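Grevamcombe Village Forum > Food & Drink > Salting beans

ashraf_g
Does anyone still salt runner beans? I've got my nan's method, which is 2 pounds of salt to six of beans, and it seems like madness.

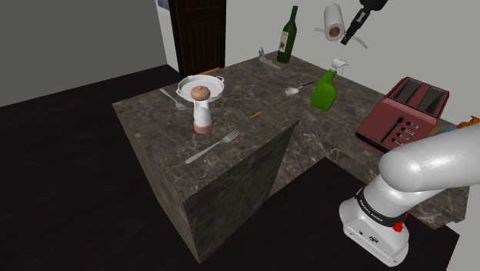 Grethe reckons it's far too little if anything! Her lot in Wulden went half and half and soaked them overnight.

yayra_t
Overnight makes them leathery. Two hours, tops, and change the water. Mine lasted till February last year (in a stone crock, not plastic, please).
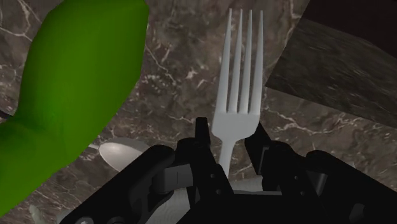 Also slice them thin or the middles go slimy.

ashraf_g
Two hours?? They'd be like licking the pier.

luminita.r
Just freeze them, you lot. I did 30 bags and they taste of beans.
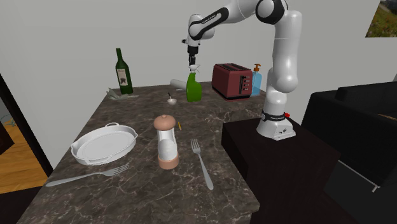
Blanch first though, a minute is plenty, then lay them out on a tray so they don't clump.

yayra_t
Frozen ones squeak. I'm sticking with the crock.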